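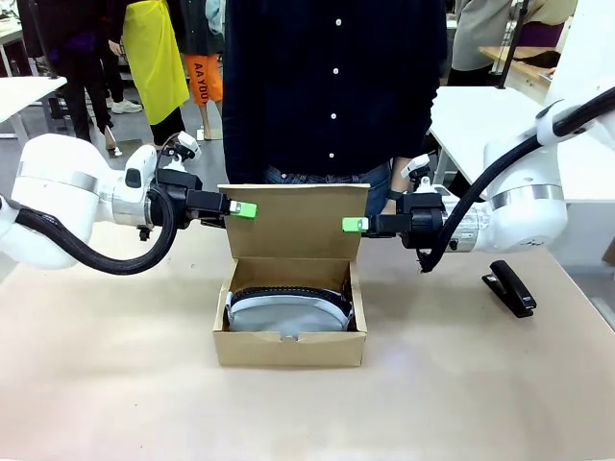 Subject: Re: [benchsilver] Bracelets coming up long after closing the end caps
From: Reinhold Ostermann

Kerstin,

Your message is quoted in full at the foot. I had the same fault with the Mada 3 mm snake chain in March and spent two evenings measuring it. The cap is not the cause. The chain is being cut under tension and measured without it, or the other way round, and the clasp length is then added twice on the order sheet.

What I do now, in order:

1. Anneal nothing. Snake chain arrives soft enough, and heat along its length stiffens it where the flux has run in. Straighten it by hand and let it lie for a few minutes before it goes near a rule.

2. Measure from the inside face of the cap seat, with the chain lying slack. Do not pull it against a stop. A finished bracelet sold as 200 mm needs the length of the clasp, both caps and both jump rings taken off before you cut. Write that deduction down once per clasp pattern and keep it with the clasps. For mixed stock, keep one card per pattern, as the Trenolberg lobster and the Trenolberg barrel differ by more than you would think from looking at them.
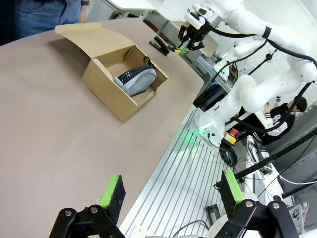
3. Cut with a fine saw blade, with the chain held in a grooved block. Side cutters crush the last two or three turns, and the crushed part then stands proud of the cap. People push the cap on as far as it will go and assume it is seated. Every millimetre it falls short goes on the finished length.

4. Tin the inside of the cap first, a very small amount, then fit the chain and bring the heat to the cap only. Stop as soon as the solder moves. If it climbs the chain, that end will not flex and the piece is scrap.

5. Pickle, rinse, dry, then measure again before fitting the clasp. I use Zerko at half strength and it has been fine on the solder joints. Rinse for longer than you would a plain ring, as the acid stays inside the chain.

Results before and after

Using the old method I had a batch of 88 in which the worst piece finished at 206 mm against the 200 mm ordered. With the deduction card and the saw, I have had none returned for length. I have not kept proper figures for the smaller sizes.
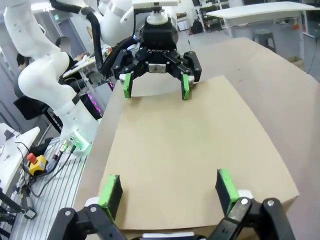
On gauges: the Thiele sliding gauge is accurate but awkward for anything that will not lie straight, and I stopped using it for chain. A printed scale is enough, provided you check the print against a steel rule, as most printers shrink the page slightly. Mine is glued to a flat rectangle of cardboard like the one lying on the table there, big enough that the bracelet and its clasp are both on it with room to spare. The surface grips the chain a little, and that keeps it from curling while you read the scale. Replace it when the edges go soft.

Your other point was the bail passing over the cap. If the cap is larger than the bore of the bail, the charm has to go on before the second cap is soldered, and the customer cannot change it later. That should be stated in the listing. I would sooner fit a screw end and charge for it.

Could somebody with the thinner chain try step 2 and post the deduction they get? I only stock the one gauge.

Reinhold 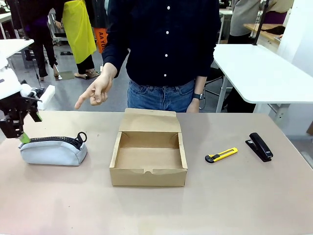
On 08/11/2025 Kerstin Lindemann wrote:

> Hello all,
>
> I am making up plain snake chain bracelets
> for slide-on charms and they keep finishing
> too long. The chain is right when I cut it.
> After the end caps are on and the clasp is
> fitted it is over, and not by the same
> amount each time.
>
> I cut with side cutters and solder with easy
> paste. Is the heat stretching the chain, or
> are the caps not going home?
>
> Also, the bail on my usual charm will not
> pass over the new caps. Does anybody know
> of a narrower one that still takes 3 mm?
>
> Thanks,
> Kerstin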